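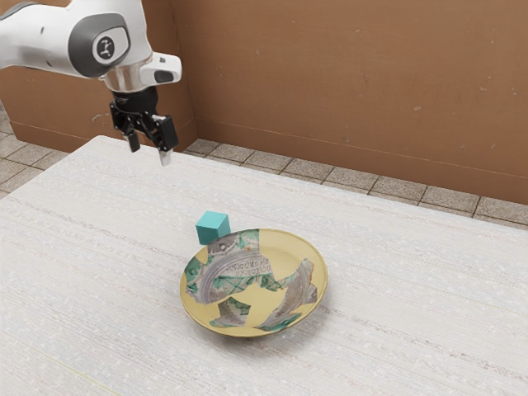
12/18/23
By Arben Nikolovski
Last updated: July

4. Do pale walls make a small room look bigger?

4.1 The claim and where it comes from

Almost every guide to decorating a small room says to paint it white, or something close to white. The advice is given as if it were settled. We went looking for what it rests on and found much less than we had hoped.

The source most often named in the guides we read is the Semwal room survey, in which 200 people were shown painted rooms and asked which ones felt "open." Most chose the light ones. That sounds like support until one reads how the rooms were set up. The light rooms had bare windows and the dark rooms had lined curtains. The light rooms also held less furniture. A person asked to pick the more open of two such rooms would likely pick the same one whatever was on the walls, and the survey has no way of telling us otherwise.

The second source is the Callatthorpe set of 3,000 rental listings, which found that pale rooms were called "spacious" more often in the listing text. Here the trouble is worse. The people who wrote the text had also chosen the paint, or at least knew what the guides say about it. A landlord who has painted a bedroom white to make it look spacious will then call it spacious. We do not see how this counts as evidence about the room.

4.2 What we did

We used 38 spare bedrooms in Stilville, all of them narrow, all with one window. Each was judged twice, once in its existing color and once after a repaint. Half went from dark to pale and half from pale to dark. Furniture was put back on floor marks, and curtains were left open for every visit. Judges stood in the doorway and guessed the length of the long wall in feet. They were then asked, as a separate question, whether they liked the room.

We kept the two questions apart on purpose. Earlier work tends to let them run together, and "airy" is a word that can mean large, bright, clean, or simply pleasant. A guess in feet is a crude measure, but it can at least be wrong.

Floors and rugs were not changed. This was a matter of money, and we count it as a limit of the study. A pale floor throws light back up the wall, and some of what gets credited to paint may belong to the carpet.

4.3 Results

The guesses moved very little. Judges were slightly more generous with the pale rooms, but the difference was smaller than the gap between one judge and the next on the same room. In 5 of the rooms it ran the other way, and the dark version was guessed to be longer. All of those had a window on the far wall, which may matter. It may also be chance – we would not build a rule on it.

Liking was another story. Pale rooms were liked more in the morning visits and dark rooms more in the evening ones, and the people who liked a room also tended to call it big when chatting afterward, even when their own guess in feet said otherwise. We suspect a good deal of the standard advice comes from this kind of talk.

We also tried the Vornel room planner, which lets a user recolor a wall on screen. Its help pages repeat the usual claim. On screen the effect did look stronger, though the planner brightens the whole view when a pale color is picked, ceiling and floor included. A shopper comparing two versions of a room there is comparing two light levels as well.

Figure 1. Rendered view. A small teal cube is held in a black two-finger gripper over the rim of a shallow yellow plate, on a pale, speckled floor.

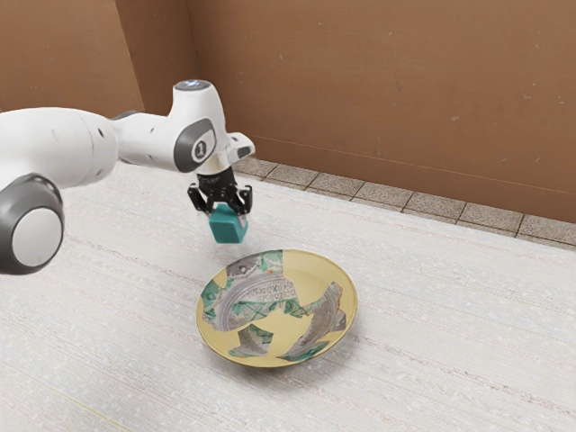

One reader of an earlier draft objected that guesses in feet miss the point, that people who paint a room white want it to feel less cramped and couldn't care less what a tape measure says, and that a study of feelings should ask about feelings. We take the objection seriously. It would be a fair defense of the advice if the advice were worded that way. The guides we read promise a room that looks larger, several of them say by how much, and none gives a source for the number.

4.4 Limits

Our judges all lived locally and most had seen rooms like these before. Two visits per room is thin. The paints were flat finish only, so nothing in this section speaks to gloss or satin, and we left out patterned wallpaper entirely. The order of visits was also tied to the order of painting, and a judge who remembered a first guess may have stuck close to it the second time, which would shrink any real effect of color. A design with fresh judges for each visit would be better, and section 5 sets out what it would cost.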